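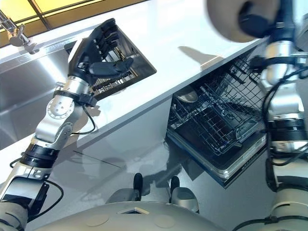

Montserrat Lorente writes that a security deposit on a furnished apartment is "a loan from the guest to the owner," and that an owner who keeps any part of it should have to show the paperwork first. I agree with the second half of that statement, and I have changed my own terms accordingly. The new terms apply to both of the Tolholm apartments, Hirnemine and Bitinetti, for every stay that begins in September or later.

Under the old arrangement, the guest paid a deposit of $900 upon booking. The money was held by Cantero, the agency that handles the keys, and was returned after departure when the owner had approved the inspection. No deadline was given for that approval. In one case last year the guest waited most of a season and then received the deposit less $324, with the single word "furnishings" on the statement. The deduction covered a lamp, a bedside rug and the labor for rehanging a closet door. Each of these could be defended. The statement could not, and the full amount was later refunded.

The deposit remains at $900. It will now be collected 10 days before arrival — the earlier date served only to tie up the guest's money. If a stay is canceled before that point, no deposit is due and there is nothing to return.

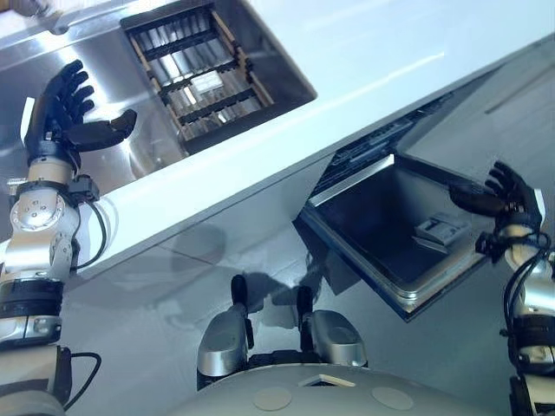
Dish rack with wooden side rails, set in the sink.

The inspection is to be carried out on the day of departure, or on the following morning if the guest leaves after 4 p.m. Guests may attend if they wish. Those who do will be asked to sign the inventory sheet alongside the agency, and will receive a copy before they hand over the keys. Guests who leave early, or who have a flight to catch, will be sent the same sheet by email.

Any proposed deduction must be itemized. Each item will list what was damaged or missing, its age, and the repair bill or replacement price. Ordinary wear is the owner's expense. I have taken this to include faded cushions, loose chair legs, scuffs at the height of a suitcase and glassware up to a total of $40 per stay. Beyond that figure the guest will be charged for the difference only. Linens are a harder matter, and I have not settled on a fair rule for stains. For the time being, no charge will be made for them.

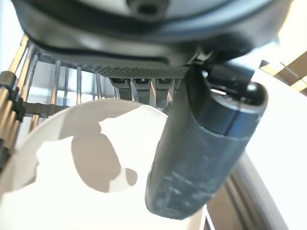
The guest then has 10 days to object in writing. During that period the undisputed part of the deposit is to be released without waiting for the rest, a point on which Cantero and I had some disagreement. The agency preferred a single payment for bookkeeping reasons. It has since agreed to make two payments where necessary, and I have agreed to cover the second bank fee.

Existing reservations will be honored on whichever terms are better for the guest. Anyone who has already paid a deposit for a later stay may ask for it back now and pay again at the proper time. Requests should go to the agency and should include the name of the apartment and the arrival date. The office is closed on Sunday.

A question remains about longer winter rentals, which are subject to a separate lease and in which the deposit serves partly as security for utilities. Those leases are unchanged. I expect to review them when the present tenant at Bitinetti moves out, and the revised wording will be posted on this page.

Home About Apartments Archive Contact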